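4.2 Seat belt use on short trips

We were a little surprised, going back through the Kalescombe diaries, by how often people skipped the belt on the shortest drives, the quick run to the store or the school gate. Of the 1627 trips logged in October, 800 were under two miles, and 85 of those were made unbelted.
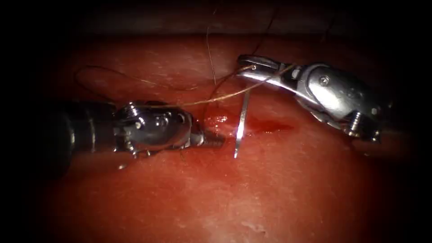
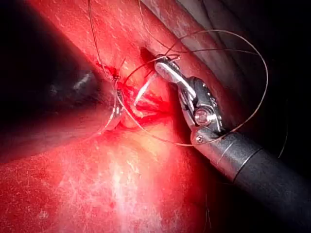 Figure 11. Surgical instruments with a curved needle and suture thread at the tissue.

Drivers in Stirkthorpe kept the same diary, and we are grateful for their patience with it, but their longer commutes make a fair comparison hard, and we come back to that in Section 5.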